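# Chapter 4: What a Floor Plan Doesn't Tell You

*Before you read: find a floor plan of any home you know well. A rental listing will do. Keep it beside you.*

The open plan is the most successful sales idea in modern housing. Take out the wall between the kitchen and the living room, and the same number of square feet is described as "airy," "flowing," and "made for the way we live now." Most people who have studied housing for any length of time become suspicious of words like these. This chapter explains why, and tries to be fair to the people who use them.

We should start with what is known. Removing a wall gives you a longer view. It lets daylight from one side of a building reach farther toward the other. It saves the cost of the wall, the door, the door frame, and the labor of putting them in, a point that brochures tend to leave out. Past this, the claims get softer. Does an open plan bring families together? Does it make cooking more pleasant? Does it make a small home feel larger after the first month, when the furniture has arrived and someone is running a blender? The evidence for each of these is thinner than you have probably been led to believe.

## 4.1 The Nivedum Survey

Students often meet the open plan through the Nivedum survey, which is still quoted in trade magazines. The developers of the Nivedum estate sent a questionnaire to 1044 households and received 635 replies. Nearly all of those who replied said they were "satisfied" or "very satisfied" with their combined kitchen and living space, and the figure has been repeated ever since as proof that people prefer one big room.

Look at the question that was asked: "How satisfied are you with your spacious open living area?" The answer has been slipped into the wording. Nobody on the estate had a closed kitchen, so there was no comparison group. The people surveyed had also chosen to buy there, and a buyer who has just taken on a mortgage has good reasons to report being pleased. We know nothing about the 409 households that didn't reply.

None of this shows that the residents were unhappy. They may have been delighted. It shows that the survey couldn't have found out if they weren't, and a study that can only come back with one answer should not be cited as a finding.

## 4.2 Where the Floor Comes In

Elmarie Oosthuizen took a different approach in her study of Macapagal Court. She skipped the question of satisfaction altogether and asked residents of 49 apartments to keep a diary of every time they moved a piece of furniture, closed a curtain, put down a rug, or left a room to get away from a sound. Her interest was in what people did to a space once the architect had gone home.

The results are messy, and we think better for it. Noise came up constantly. So did cooking smells, though less than Oosthuizen expected. The surprise was the floor. In apartments where a single hard surface ran from the sink to the sofa, residents kept trying to break it up. They laid rugs along the line where a wall might have been. They turned bookcases sideways. One family ran a strip of colored tape across the tiles and told the children that toys stopped there.

Designers like a continuous floor for exactly the reason these residents seemed to resist it: the eye takes the whole area as one place. Brick does this very strongly. A running-bond pattern, in which each row is offset from the next, has a direction, and that direction carries your attention across the room whether or not you want it carried.

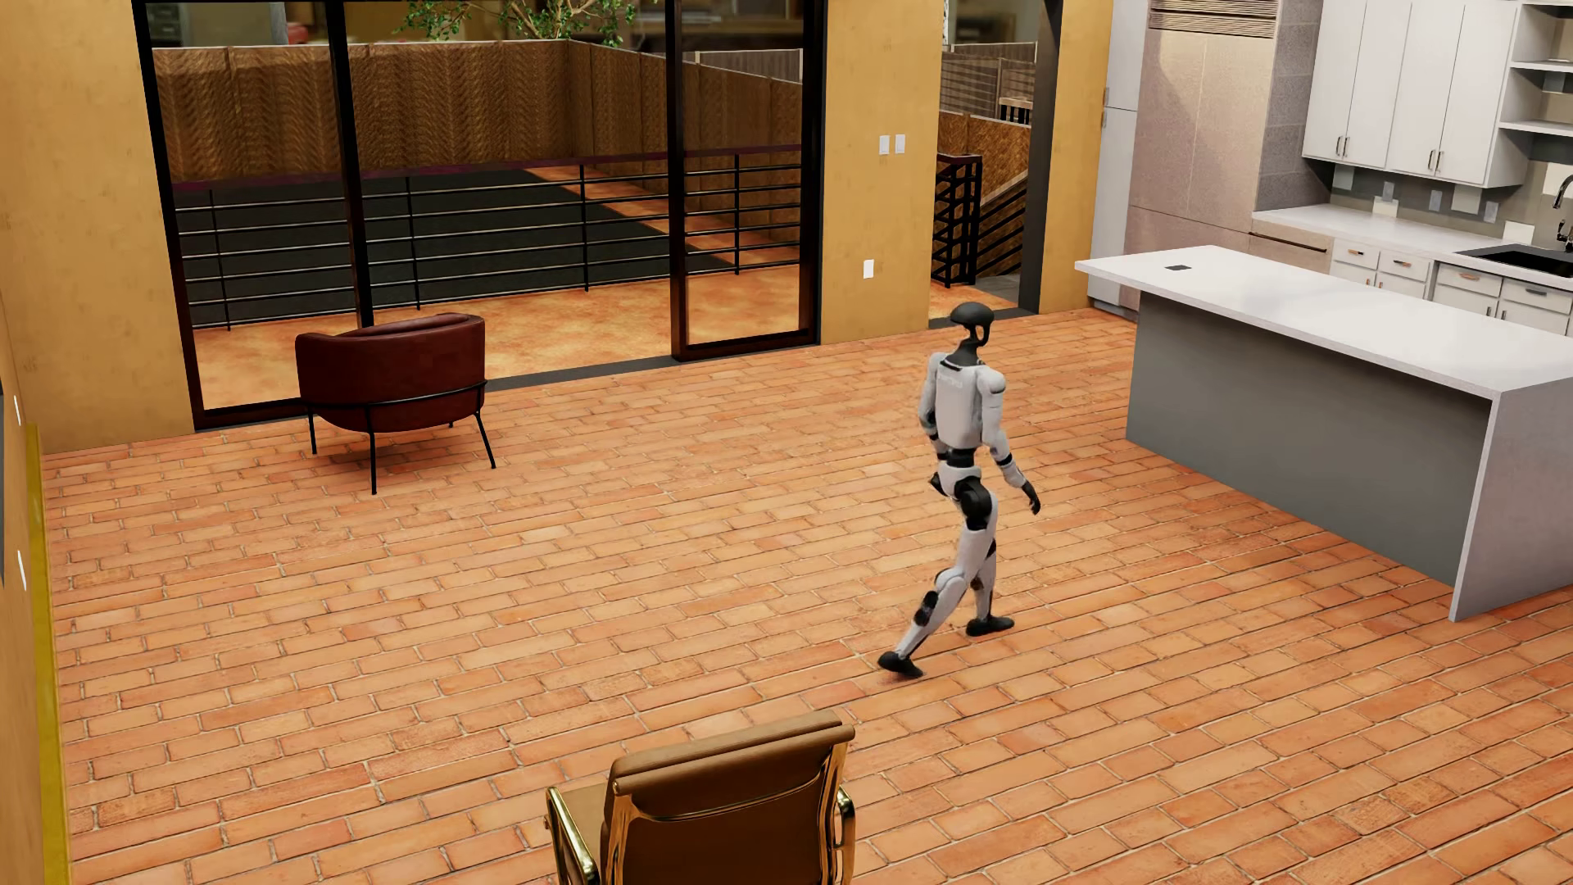 *Figure 4.1. Computer rendering of an open-plan living and kitchen space with a brick floor laid in running bond.*

Renderings deserve a caution of their own. They are the form in which most people first see an interior, and they are silent. You can't hear a chair leg drag over mortar joints or feel how hard a masonry floor is on the knees after an hour at the stove. A rendering can be accurate in every dimension and still be a poor guide to living there — the qualities that people complain about later are mostly ones that don't show.

We would be equally careful with Oosthuizen's diaries. Forty-nine apartments in one building is a small sample. People who agree to keep a diary are not like people who refuse, and writing down every annoyance may teach you to be annoyed. She says as much in her own appendix, which few of those who cite her appear to have read.

## 4.3 Two Buildings, One Argument

The rest of this chapter compares two housing projects built to opposite plans. The Stendosness row houses kept a separate kitchen with a door. The Nirnis blocks put everything but the bedrooms and bath into a single room. Both have been praised as humane and condemned as unlivable, sometimes by the same critic in different decades.

In both cases we have drawings, letters from tenants, and repair records going back 20 years. The repair records are the dullest of the three and the ones we trust most. A tenant may write a letter to please a landlord or to punish one, but a work order for a new partition wall costs money, and someone had to want it enough to pay.

As you read, keep a running list of claims that rest on what people said, and another of claims that rest on what they did. Some will be hard to place. Put those in the margin and bring them to the discussion at the end of Section 4.6.

**Terms introduced in this chapter:** open plan, comparison group, leading question, response rate, running bond, threshold, tenant alteration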